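Herkance ground floor refit: second progress report to Mernent

2021-02-18
Prepared by Friederike Grube

Period covered

This report covers the work since our first report, which ended with the old shelving down and the walls patched. The main items in this period were the floor, the metal rails and the new storage layout. Spending, delays and the plan up to May are set out further down.

Floor

The old floor covering has been taken up across the main room and the side store. Under it we found two earlier layers, one of them glued directly to the slab. Zatden had quoted for one layer. The extra removal took four working days and was charged at the day rate in the contract, so no new agreement was needed.

The slab itself was in better shape than we had been told. There was one long crack near the loading door and some crumbling along the threshold. Both were filled. A moisture reading was taken before the new surface went down and again a week later, and both were inside the limit given by the supplier.

The new surface is down in the main room. In the side store it is down except for a strip along the back wall, where the pipe boxing still has to be changed. Elsa Ojala walked the whole area with Zatden and made a list of defects. There were seven. Five have been put right. The two left are a raised seam by the inner door and a color mismatch where one roll ended and the next began. We have accepted the color mismatch and asked for a small credit. The seam will be redone.

Rails

The order with Poojary was for 42 lengths of metal rail. All were delivered, although in two shipments instead of one. Three lengths in the second shipment had bent ends and were exchanged. Poojary covered the return freight.

We changed the fixing plan after the first few lengths went up. The original drawing had the brackets at wide spacing, and Yaa Akolgo was not happy with how much the rail moved under a loaded bin. We tried a closer spacing on one wall, left it loaded overnight and measured it in the morning. There was no sag we could measure, and the closer spacing has been used since then. It means more brackets per length. The added cost is in the table of variations sent separately to your office.

So far 21 lengths are fixed in their final place. The rest are stored flat in the side store until the pipe boxing is finished. 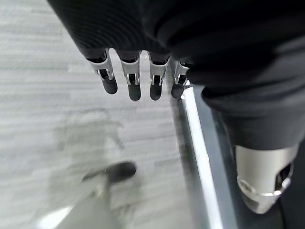

The cut ends were another small job that had been left out of the plan. Each length is trimmed on site to fit the bay, and the trimmed end is sharp enough to catch a sleeve. Barış Gökçe now files every end before the length goes up, and end caps are on order for the ones at walking height. We have gone back over the lengths that were fixed before this started.

Storage layout

The layout was agreed with the people who use the room every day. We held two short meetings and put tape on the floor to show where each bay would come. Several things moved as a result:

The heavy bins go at waist height along the long wall. They had been drawn on the bottom row.

The packing table stays near the loading door. We had planned to move it to the center of the room, but the walk to the door was too long for the person taping and labeling.

The aisle between the second and third bays is wider than drawn, so the hand truck can turn. This costs us one narrow bay.

Returns get their own shelf by the inner door. Until now they were put wherever there was space, and sorting them out at the end of the week took a good part of an afternoon.

The bin labels are being redone at the same time. Tiina Salminen has gone through the old stock list and taken out the items we no longer carry. She has also merged a number of lines that were the same item under two names. The new labels will be printed once the last bays are up — printing them in batches last year led to two different label sizes, and we would like to avoid that.

Spending

Spending in this period came to $3,837, not counting the invoices already reported to you. The largest part was the floor, including the extra removal. The rails were paid for in the previous period, so only the additional brackets appear here. Receipts are attached in the order they were paid.

We expect to finish inside the grant. The reserve we set aside for the slab has hardly been used, and we would like to put part of it toward the brackets and end caps. Please let us know if this needs a written change request or if this report is enough.

Delays

We are behind on the side store. The pipe boxing depends on the building owner's plumber, who has put off the visit twice. We now have a new time for it, confirmed in writing. If it holds, the last strip of floor can go down the same week and the remaining rails can follow directly.

The lighting has not been started. One quote came in well over the budget line and the other did not include the side store. Friederike Grube is asking for a revised version of the second quote. Work in the main room can go on with the present lights, but the back corner is dim and we would not want to leave it that way.

Use of the room during the work

Packing has gone on throughout, from the front part of the main room. This has slowed both sides down a little. Deliveries are limited to mornings, and Zatden clears the route to the loading door before leaving each day. There have been no injuries. One bin was dropped while being moved from a temporary shelf and the contents had to be thrown out.

Next steps

Redo the seam by the inner door.
Pipe boxing, then the last strip of floor in the side store.
Fix the remaining rails and fit end caps.
Print and apply the new bin labels.
Agree on the lighting quote and set a start.
Move the stock back from the temporary shelves, one bay at a time.

We plan to have everything except the lighting finished by May. The final report will include the stock count before and after the move, as you asked, along with the as-built drawing of the bays. Questions on the figures can go to me, and questions on the layout are best sent to Elsa Ojala.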